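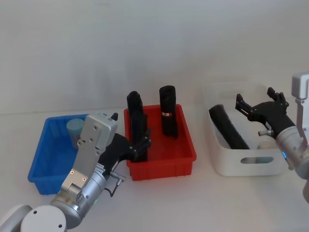

I've carried the Karkesel dry herb vape for 2 months now, and it's the first one I haven't shoved in a drawer! It heats fast and tastes clean. My bits live in plastic bins, a blue one and a red one much like these, and the Karkesel never gets as far as either.

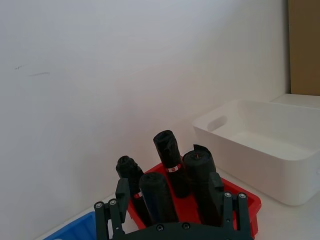
White tabletop, white bin.

The Dirkar is cheaper, but the mouthpiece gets hot (ouch) and the grey finish marks easily. 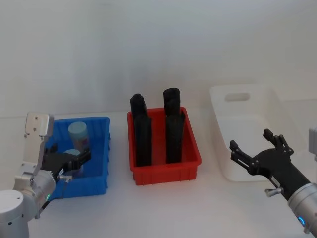
Battery life is decent too, 10 sessions a charge if I don't dawdle.

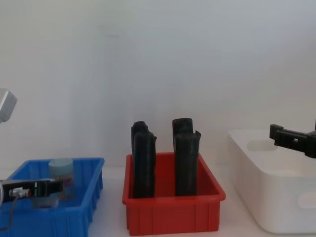

Blue, red and white bins in a row.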